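Marnen Community Cookbook Group
Minutes, 09/02/2025

Ten members came, our best turnout yet! The January minutes were approved.

The Gudard soup recipes from 1954 are all typed up, and they're wonderful. Six still need testing. 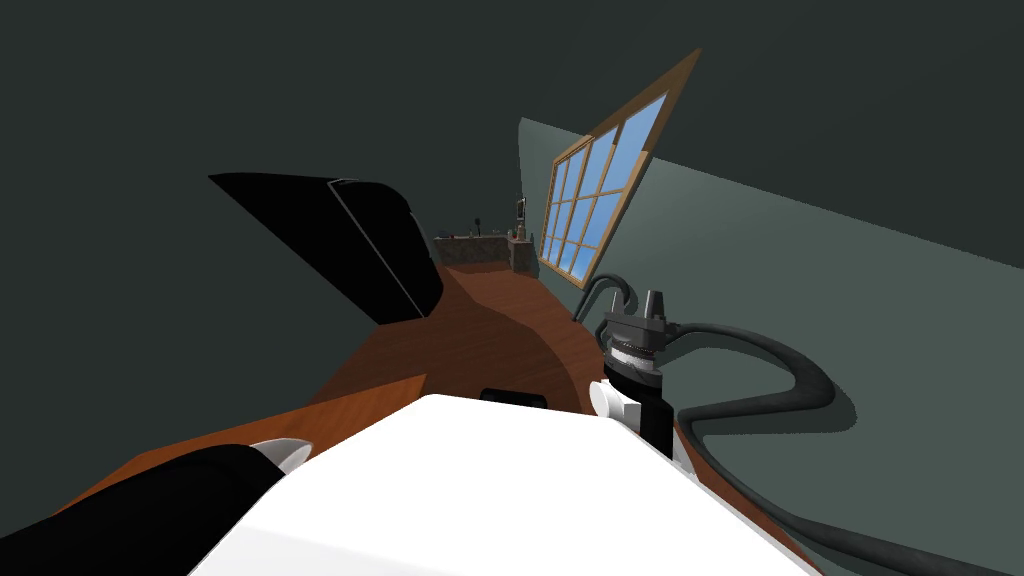

Cover colors came next, and everyone had an opinion (a good sign!). Cream lost to brown in the end. The wooden countertop is the shade most of us liked, so Brunet Print will be asked for a sample close to it. Titis Hall is booked for the launch.

We agreed to print 200 copies, with spiral binding so the book stays open while you cook.
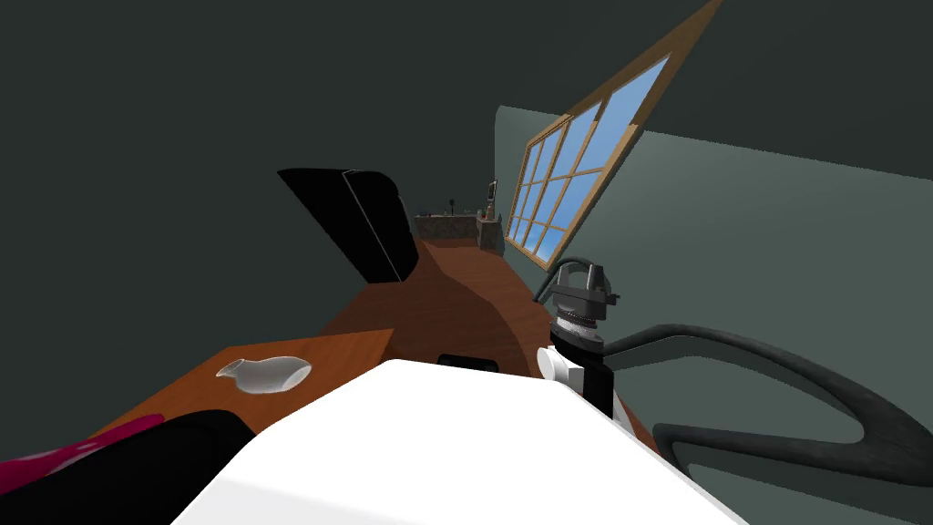 Can members still send in recipes? The soup chapter is closed, but breads and desserts are open until the next meeting.

Action: test the last six soups, and bring leftovers!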